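Cendale Community Kitchen – Minutes of the Storage and Labels Meeting
Held on February 5, 2020, in the back room 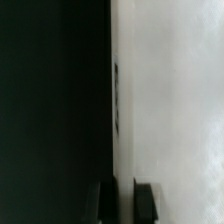 Item 2: pale edge with black marking, seen from the side.

Present: Gintarė Ramanauskas (chair), Hamidreza Salehi (minutes), and five members of the kitchen group.
Apologies: none received.

1. Minutes of the last meeting
The minutes were read and accepted with one correction. The shelf beside the back door was ordered from Botha and not from Flaltar, as was written.

2. Marking of boxes and packets
Gintarė said that the black marking can not be read from this side, and that the same problem happens with our own boxes when they stand close together on the shelf. People then pull out every box to find the right one, and they do not always put it back.

There was a long discussion. Two members prefer large handwritten labels. Others think that printed labels look more tidy and last longer. Hamidreza reminded the meeting that our label printer, the old Ikon, takes only narrow rolls, so the letters will be small.

Agreed: each box gets one label on the front and one on the lid. Handwriting is allowed if it is in capital letters. The date of opening must be on the front label.

3. Dry goods shelf
The shelf is too full on the left and flour is still kept next to cleaning products. This must change before the next food parcel day. Gintarė will move the cleaning products to the cupboard under the sink – the key is in the tea drawer.
It was asked if the tall boxes can lie flat. The meeting decided that they stay upright.

4. Money
The balance is 2,310 euros. The new shelf and the boxes together cost 767 euros, and this was paid in full. One member asked to see the receipt from Botha. Hamidreza will bring it next time.

5. Other matters
The lid of the big rice container does not close well. Hamidreza will ask Flaltar if they sell the lid separately.
Tea towels: please take them home for washing and bring them back the same week.

Actions
Gintarė – cleaning products, label rolls
Hamidreza – receipt, rice container lid
All – write labels for own boxes

The next meeting will be in May. The day will be put on the door.

Minutes written by Hamidreza Salehi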